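Ticket 2194
Site: Kustbridge child care, toddler room
Category: Heating / cooling
Status: Open, waiting on part
Priority: raised to 2

8:10 am
Split system in toddler room won't hold temp. Set to 21, room at 26 by morning tea. Remote shows normal, no error light on the indoor unit. Other rooms fine.

8:45 am
Filters out and rinsed, pretty grotty. Back in, no change. Checked it wasnt stuck on heat mode. It wasn't.

9:30 am
Breaker off 4 minutes, back on. Ran cold for a bit then just fan. Outdoor unit not kicking in at all now. Cleared leaves from behind it, fan spins freely by hand (power off).

10:15 am
Rang Cormier, they did the install. Want the fault code, hold CHECK on the remote till it beeps. Got 208. They reckon comms fault between indoor and outdoor, could be the board or just the cable. Can't get anyone out till arvo.

11:00 am
Moved the kids to the verandah room for now. Blinds down on the west side, pedestal fan from the office. Please don't run the fan and the urn off the same powerpoint, it trips.

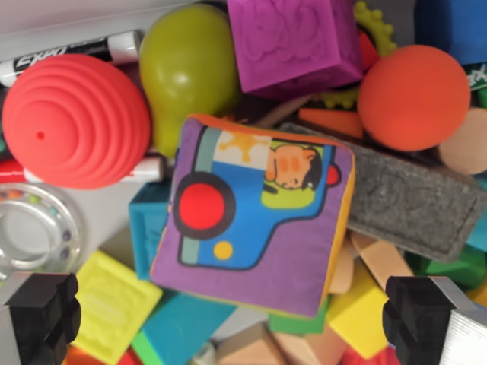 2:40 pm
Cormier tech on site. Cable tests OK, so its the outdoor board. Not on the van. Mosodier are the supplier, nearest one is at the Zotwood depot. Quote to come by email, needs sign off before they order.

3:20 pm
Quote recieved, forwarded to office. Is this still under warranty?? Install was April, can someone dig out the paperwork. Leave breaker OFF until they're back.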